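Handout 3: Setup and care of the plate-racking cell
Instructor: Bahman Hosseinzadeh
Revised 21 Oct 2023

Scope. These notes cover the fixture, the cable run and the routine checks for the single-arm cell used in the lab. Motion programming is in the Nazari handout.

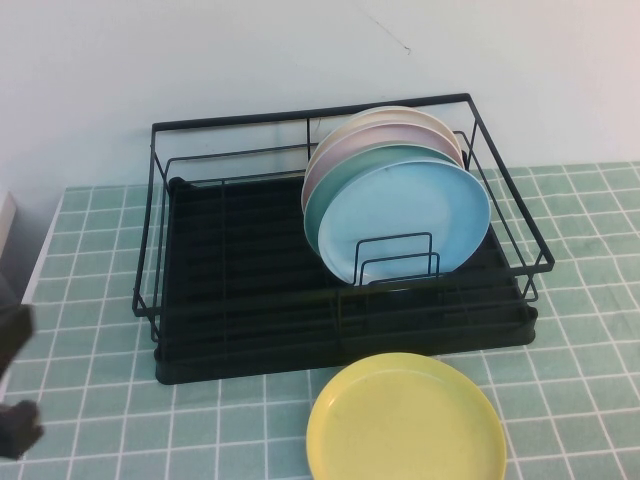
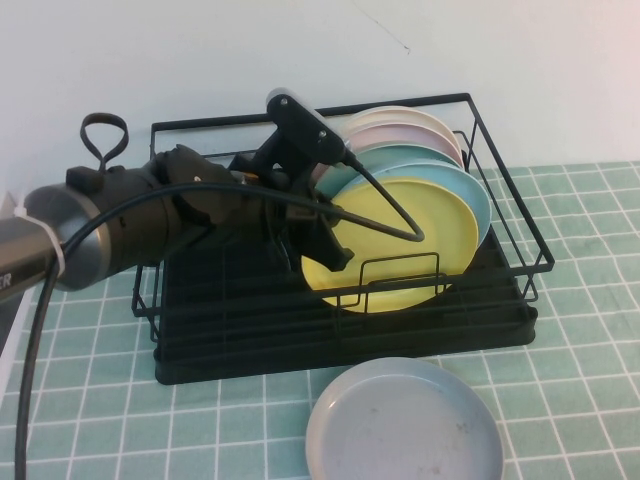

Fig. 1 and Fig. 2. Rack, plates and tablecloth grid. The cable run along the arm is shown in Fig. 2 only.

1. Fixture
The rack sits on its drip tray with the long side across the table. Line up the front of the tray with a grid line on the cloth before teaching any point. Plates stand on edge, one behind another, and the next plate to be handled lies flat in front of the tray. If the rack has been moved, reteach the rack frame. Do not correct single points.

2. Cables
The long cable runs back along the arm body under one zip tie and then hangs free. Leave enough slack for full wrist travel. Jog the wrist to both limits at low speed and watch the loop near the mounting block — it must not catch on the rack rim. Replace the tie every March, or sooner if the cable slides under it.

3. Gripper
Check the two screws on top of the mounting block at the start of each session. Wipe the finger pads with a dry cloth. Replace pads at 1,000 cycles; the log stood at 878 when these notes were revised, so order the spare set now.

4. After a dropped plate
Stop the arm, clear the table, inspect both fingers and run the empty cycle three times before reloading.

Log all work on the Suvine sheet, with initials.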